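26 December 2020

Still in Raltstead. The trains are running again tomorrow but I told Teresa I would stay until the card tasks are finished, so here I am in the small room behind the office with my tea and my notebook, writing in English as I promised myself in March. My English gets better when I write every evening, even if the evening was not interesting. This one was a little interesting.

We started late. The left arm did not want to find its zero position and I had to restart it two times. Elżbieta thinks the cable is tired where it bends. I think it is the software, because after the second restart it was good for the whole day. We did not quarrel about it, but we both wrote our own opinion in the log, and Damian can choose which one he prefers when he is back from his parents.

The morning was for the blocks. This is the task I like the most, because it is quiet and both hands must do something. One hand brings the next block and the other one should be close, ready to hold the stack if it needs help. When I began at Granerow I did everything with the right arm and let the left one hang there like a coat. Genowefa looked at my episodes and said that a model which learns from me will also become lazy on the left side. Since then I try to move both of them with a purpose. I believe it is visible in the numbers, but maybe I only want to believe it.

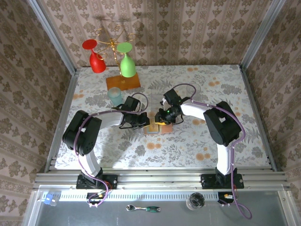
Block stacking with both arms, the yellow one on its way to the pile.

The plan asked for 125 good episodes of the blocks and I finished them before lunch. What is a good episode is not so simple. The rule on the wall says: no pause longer than a breath, no second attempt without a clear reason, hands back to the start position at the end. But last month the rule was different. Then we threw away every episode with a mistake in it, and the model learned to be very elegant and to have no idea what to do when a block fell down. Now we must keep some mistakes, if they are repaired properly. So I have a strange problem: I am not allowed to make a mistake on purpose, because it looks false, and when a real one comes I am so surprised that I repair it badly. Of today's real mistakes I kept 11. The others I deleted, and I felt a bit guilty, like a person who hides a broken plate.

I also changed the start positions of the blocks after each episode, as the instruction says. It is more difficult than it sounds. The hand has habits. I put a thing down "somewhere" and when I check later, my somewhere is always the same place. Elżbieta uses a dice for this. I laughed when I first saw it and today I asked her if I can borrow it. She gave it to me in an envelope with her name on it, so I will be careful to return it.

Lunch was soup from yesterday and the rest of the poppy seed cake. I called home. My mother asked if the robots also have a free day on the holidays and I said they have one when I have one, which made her sad for all of us.

In the afternoon we changed to the card holders. This is the new set for Disex and it is the reason why I am still in this town. The task is written in one line: open the holder, take out one card, put it down. I could teach it to a child of four in one minute. With two grippers it took me most of last week to find a way that works more often than it fails. The sleeves are thin and soft, and they like to stay together. If I press too strongly, the whole holder slides away from me on the cloth. If I press too softly, the finger goes over the plastic and takes nothing. There is a small area between these two, and I must find it with my eyes only, because I feel nothing in the handles. I watch how the plastic bends and from this I guess the force.

What helped me was to look more at the wrist camera and less at the big view from above. From above I see my whole plan and I become proud and quick. From the wrist I see only the next centimetre. It is also fair, I think. The model will have the same small window when it must do this alone, and if I cannot understand from that window what is happening, how should it?

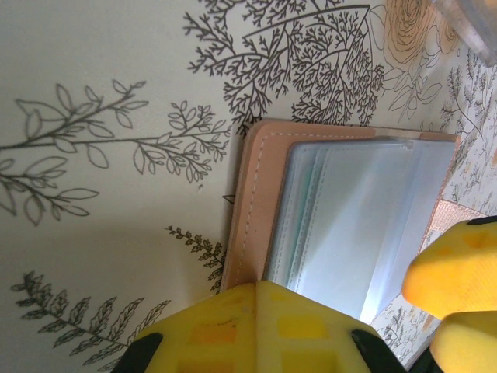
Genowefa does not agree with me about this. She said on the phone that I should stop trying to see like the model, that the model gets every view at the same time and does not need my pity, and that my only duty is to be smooth and to vary the approach. Then she said that the last set from Jasińska was smooth like butter and worth very little, because every episode came in from the same side. So smooth and varied, please, and if she had to choose only one of them, varied.

I wrote this down on a piece of paper and put it next to the screen. She is usually right and I would like to be annoyed about it, but it is the season for peace.

After the call I made a table with four directions for the first touch: from the left, from the right, from the near side, and with both hands together. I marked each episode with a small line. I noticed quickly that I avoid the left one. It is uncomfortable for my elbow, and I go there only when the dice tells me. I suppose a big part of this work is to find out what my body does not want to do, and then to do it forty times, fifty times, until it has no opinion any more.

There was one bad hour. Between three and four o'clock I could not get anything out of anything. The fingers closed beside the card, or they took a sleeve together with it. I know this hour from other days. It does not help to be stubborn, the episodes only become worse and somebody must look through them later, and this somebody is Lena Czarnecka, who has enough to do. So I stopped, I walked to the river and back, I bought bread rolls at the petrol station because everything else was closed. When I sat down again my hands were calm. I told myself to breathe out when the gripper closes. It is a silly trick but I used it for the rest of the day.

The thing that I want to remember for the report is this: a card is easier to take when I do not try to pull it straight. A little angle first, so that one corner comes free, and then the rest follows with almost no force. If I pull straight, it sticks in the sleeve and the holder travels with it. 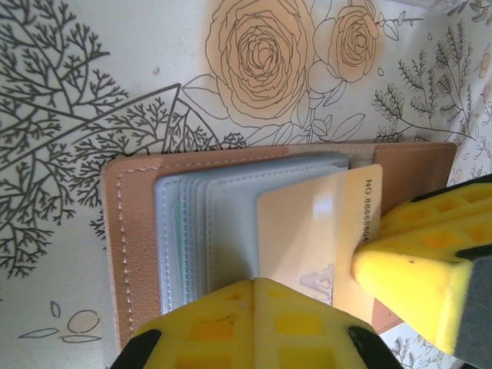 I would like to give this way of pulling its own label in the episode notes, so we can see later if the model prefers it. At present we have only "success", "recovered" and "failed", and I find these words too poor. Two episodes can both be a success when one of them is a clean movement and the other one is pure luck. I wrote to Teresa with a proposal for a fourth label. She answered with a thumb, and I do not know if the thumb means yes or only that she has read it. I will ask her again after the holidays.

The plan for the card holders is 200 episodes, and for the full Disex set, with all tasks and all operators together, 3000. When I think of the second number I become tired, so I think of the first one. I have a good part of it and the rest should go in one more day, if the left arm behaves and if I do not have a bad hour again.

Some small things for tomorrow, so I do not forget them. Clean the lens of the left wrist camera. Ask Elżbieta about the cable, in a friendly way. Use the dice also for the rotation of the holder and not only for its place. Copy the data before dinner and not after it, because tonight the copy finished at nine and I had to sit next to it like a nurse. And telephone Damian, who wants to know whether he should come back early. I will tell him to stay with his parents.

It is raining now, and the heating in this room makes a sound like somebody who looks for keys in a bag. I have eaten two of the bread rolls and the third one is for breakfast.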